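Celosier Household Recipe Transcriptions

Data card and README, second release

Summary

The Celosier collection contains transcriptions of handwritten household recipes from the towns of Kostel and Skonmont. It holds 356 recipes taken from 64 notebooks, together with a table of ingredients and a short glossary of local measures. The collection is maintained by the Bennani Library and is intended for students of food history, family historians, and teachers who need short handwritten sources with reliable transcriptions.

Contents

recipes.csv: one row per recipe, with notebook number, page, title, and full text
ingredients.csv: one row per ingredient as it appears in a recipe
notebooks.csv: one row per notebook, with town, language, and condition
glossary.txt: local names for measures, vessels, and cuts of meat

All files are encoded in UTF-8. Fields are separated by commas, and text fields are enclosed in double quotation marks. Line breaks within a recipe are kept as a vertical bar.

Source of the notebooks

The notebooks were lent by families in both towns and returned after scanning. Most were kept by more than one writer, and a change of hand is recorded in the column named hand. The library did not attempt to identify writers by name. Where a notebook contained letters, accounts, or medical notes, those pages were left out of the release.

Skonmont is better represented than Kostel. A second call for notebooks in Kostel was made in October and brought in four further items, all of which are included here.

Transcription

Each recipe was transcribed by one reader and checked by another. Ysaline Jacquet and Sipho Ndlovu prepared the transcription rules, and Rami Dabbas reviewed every passage on which the two readers disagreed. Spelling, punctuation, and capital letters follow the notebook. Abbreviations are kept in the text column and written out in the column named text_expanded.

Words that could not be read are marked [illegible]. Words that were read with doubt are followed by a question mark in square brackets. Text crossed out by the writer is kept between double hyphens, as changes to quantities are often of interest to users of the collection. 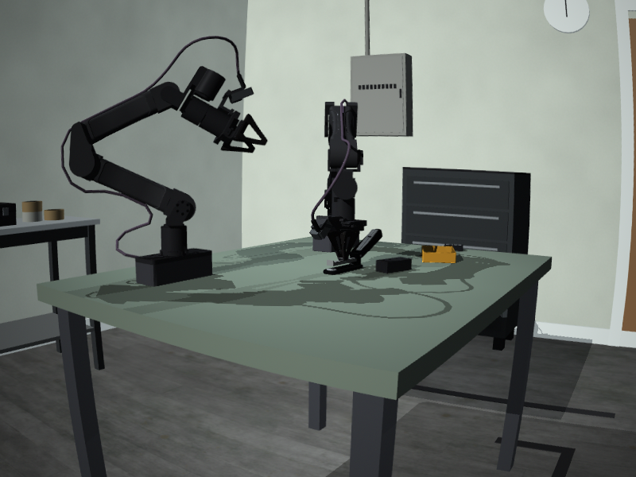

Quantities are given exactly as written. No conversion to modern units is supplied in recipes.csv. The ingredients table offers a converted value only where the glossary gives a measure that was stable in that town. The cup, the handful, and the coffee spoon are never converted.

Known limitations

Sweet dishes and preserves make up a large share of the collection. Everyday dishes such as soups and porridges are rarely written down in full, and their absence should not be taken as evidence that they were not cooked. Several notebooks give a list of ingredients with no method at all. These entries carry the value "list" in the column named form.

Dates are uncertain. Few writers dated their pages, and the period column rests on paper, ink, and the mention of shop goods. Users who need firm dates should filter on period_basis and keep only the rows marked "written."

Oven temperatures appear in very few recipes. Phrases such as "a bread oven after the bread" have been left as they stand.

Changes in this release

Two notebooks that had been entered twice under different numbers were merged. The glossary was revised by Nawal Farouk, who corrected the Kostel entries for dry measures. Page numbers for notebook 4 now follow the order of the binding. The column formerly called dish_type has been renamed category.

Use and safety

The recipes are historical documents and have not been tested in a kitchen. Some methods for preserving meat, fish, and low-acid vegetables do not meet present standards of food safety and should not be followed.

The transcriptions may be copied and adapted for study and teaching, provided that the Celosier collection and the Bennani Library are named. Scans of the notebooks are not part of the release and may be consulted at the reading room by appointment, Friday excepted.

Corrections

Proposed corrections should state the notebook number, the page, and the reading suggested. They are reviewed by Mahmoud El Sherbiny and, where accepted, are entered in the next release with the name of the person who sent them. Requests to withdraw a recipe may be made at any time by the family that lent the notebook.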